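Otville Local History Society
Members' newsletter, July 2, 2022

Where the recordings have got to

Several members have asked what is happening with the oral history recordings, so this item sets out where things stand and what will change in the autumn.

The society holds 100 cassettes made between 1979 and 1996. Most are interviews with people who worked at the Stosuvberg quarry or lived in the cottages below it. A smaller number cover the Dela Peña cannery, the two chapels and the winter of 1963. The tapes were kept in shoeboxes in the reading room cupboard until Dwynwen Maddocks took on the archive, and they are now in lidded boxes on the upper shelves, away from the radiator pipe.

Copying began last October. Every tape has now been played through once and saved as a full-size sound file, with a smaller version for everyday listening. Two tapes had snapped near the start and were spliced before playing. A third, marked "Mrs P., washing day", has a hum on the second side that we have not been able to get rid of, though the words can be followed if you turn the treble up.

Playing the tapes was the easy part. The labels have taken longer. Some carry only a first name, and a few have been used twice, with the old title crossed out. Where we could work out who was speaking, the name has gone into the list with a note of how we know. Where we could not, the entry says "speaker unknown" and gives the main subjects, so that anyone who recognises a voice can tell us. There are 26 entries of this kind. If your family was in Otville before 1980, please come in and listen to a few of them.

How the copies are kept

The master files are stored in three places. One set stays in the reading room, one is at Dwynwen's house and the third goes to the strongroom in Kastis, by agreement with the library there. Sets are checked against each other twice a year. If a file does not match, it is replaced from one of the other two and the date is written in the blue book.

The listening copies are on the reading room computer only. They are not on the website and will not be put there until the permissions have been settled.
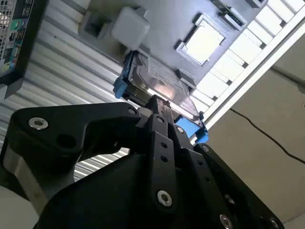
Permissions

Many of the people interviewed signed nothing. It was common then to ask at the kitchen table and switch the machine on. The people who made the recordings meant well, but it leaves us without a clear answer on what may be shared.

We are writing to families where we have an address. The letter explains what is on the tape, offers a copy and asks whether the recording may be played at meetings, quoted in print or placed online. Each of these can be agreed to or refused separately. So far nine families have replied. Seven agreed to everything, one asked for a short passage about a neighbour to be left out, and one would like to hear the tape before deciding.

Until a reply comes, a recording can be heard in the reading room by members, but no copies may be taken away.

Typing up

We need more people to type up the interviews. You will need a computer and headphones, and you can work at home once you have signed the form. An hour of tape takes most people a full day, longer if two people talk at once. Please type what is said, including the dialect words, and do not tidy the grammar. If you cannot make out a word, put a question mark in square brackets with the time beside it and carry on.

Quarry terms cause the most trouble. There is a list of them in the front of the green folder, with the spellings we have settled on. "Bargain" has a particular meaning in the quarry interviews and is explained on the second page.

Costs

The society has set aside £1000 for the project, to cover storage, postage and the repair of the second cassette deck. The deck needs new belts and is making a knocking noise on rewind. Please use the one nearer the window for now.

Offers of help, and any tapes you may have at home, to Dwynwen Maddocks at the reading room.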